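The Accordion

I should start with the raffle, which was held in Shearer Hall on a Tuesday, in January, in the kind of cold that makes your teeth ring. I only went in for the soup! My aunt Zesora had told me there would be soup (there was, barley, very good, they let you have seconds) and next to the soup was a table with a red Boridus accordion on it, mother-of-pearl keys and everything, and a hand-lettered sign saying five dollars a ticket.

I don't play the accordion. I want to be clear about that because later on people got the idea that I did. My grandfather played, back in Plustach, at weddings mostly, and when I was small I used to sit under the table at those things with my fingers in my ears and my mouth full of cake. Then he died and his accordion went to a cousin, and the cousin sold it to pay for a transmission, and my mother didn't speak to that cousin for 21 years. So I saw this red one sitting there and my hand just sort of went into my coat and came out with a five.

The ticket was number 557. I put it in my pocket and had more soup.

Now, the drawing wasn't until Friday, and you had to have the ticket with you, in your hand, no exceptions. The woman at the table said this to me twice, like she could see right into my character. I told her I never lose anything. I drove home singing, with the heater on my feet.

By Thursday night I had already decided where the accordion was going to live (on the piano bench, since we have the bench and no piano) and I had told my mother about it on the phone, as if it were won. She got very quiet and then she asked what color. I said red. She said his was red too, and I said I know, Ma, and then we both talked about the weather for a while.

And on Friday morning, with seven hours to go, I reached for the ticket and had no ticket. I looked in the coat. I looked in the other coat. I looked in the car, under the mats, in that little gap by the seat where the french fries go. I went through my purse and found a library card from a town I haven't lived in since college. Then I stood in the hallway and thought about what I had worn under the coat on Tuesday, and what had happened to it afterward, and I said a word my grandfather used to say when a key stuck, and I ran down the stairs to the laundry.

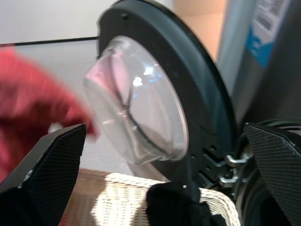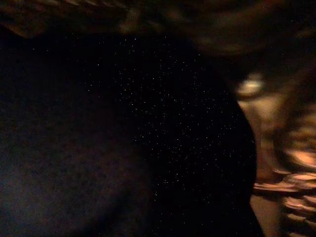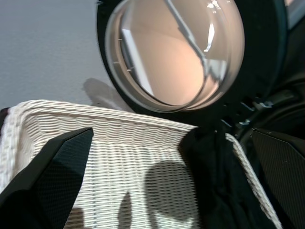
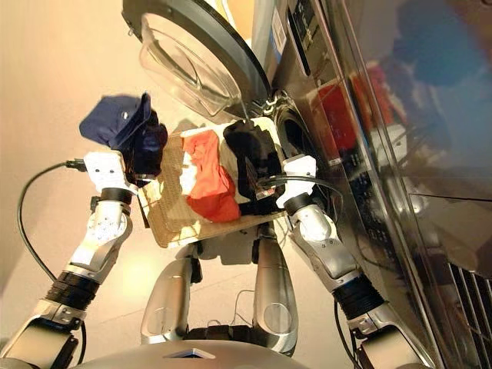
Irina Nistor told me over the phone that a raffle ticket is only a receipt for hoping, that I should go to the hall anyway and stand at the back and look like a person who had paid, and that if I was going to cry I should do it before I put my mascara on.

So I went. I left the clothes where they were and I went, with no ticket, in my good boots. The hall was packed, they'd run out of chairs, and people were leaning on the radiators with their paper cups. There was soup again (lentil this time, a step down if you ask me). The accordion was up on the stage with a bow on it. Somebody's little boy kept creeping up and pressing one key, and since there was no air in the thing all it did was click.

They drew the small prizes first, and it took forever. A ham. A set of snow tires. Dinner for two at a place that I'm pretty sure had closed. The man doing the drawing read each number as if he were reading a will. Then he rolled up his sleeve and reached way down into the drum, and I was thinking please don't let it be mine, please, I can't stand it, let it be somebody else's and I'll be good for the rest of the year.

He pulled it out and held it at arm's length, squinting.

Three hundred, he said. Number 300.

You never saw anyone so happy to lose! I yelled. I clapped so hard my rings hurt. An old man in a plaid jacket got up from the second row, holding his ticket over his head with both hands, and he went up those stage steps slowly, one and then the other foot, one and then the other. He didn't take the bow off. He just sat down on the edge of the stage and put his arms through the straps and pulled, and out came this awful wheeze, and then another one that was better, and then a waltz.

I knew it. I couldn't have told you the name, but I knew where it was going before it got there, and I could taste frosting.

I got out my phone and called my mother and held it up over my head toward the stage. My arm got tired and I switched arms. When he had finished I put the phone to my ear and for a second I thought the call had dropped.

"He rushes the middle part," my mother said.

"He's pretty old, Ma."

"Your grandfather rushed it too," she said. "Is he going to play another one? Go ask him. Go on, I'll wait."

I put my soup down on the radiator and started pushing my way up to the front.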